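Helport compara duas mãos robóticas em Trestness

2/6/21

A Helport começou em Trestness os testes de comparação entre duas mãos robóticas, a Okoro e a Rusar. Cada modelo vai fazer 1.000 ciclos de preensão, num total de 2.000.
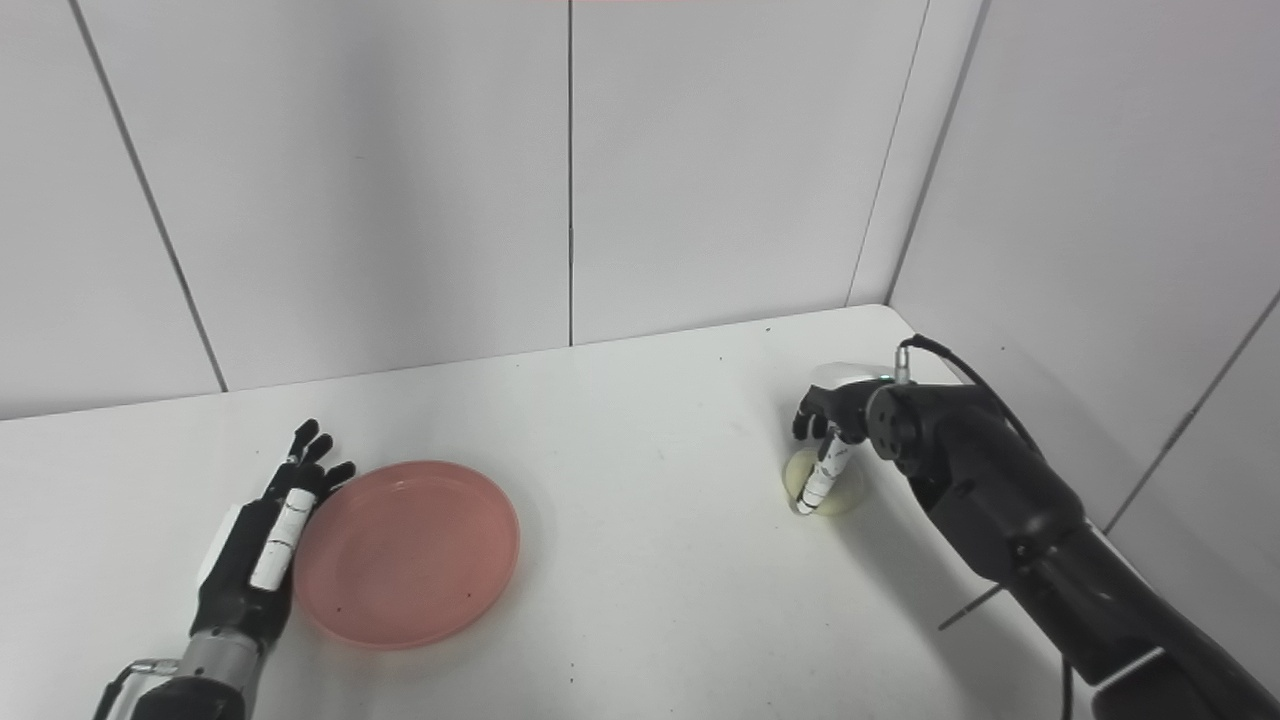 O objetivo dos testes é escolher o controlador para a próxima célula de montagem. As duas mãos trabalham sobre uma mesa branca, com objetos simples - um prato redondo cor de salmão e uma peça pequena, redonda, de um amarelo pálido. Até agora foram feitos 111 ciclos. Os ensaios duram mais 3 semanas e os resultados serão publicados ainda em junho.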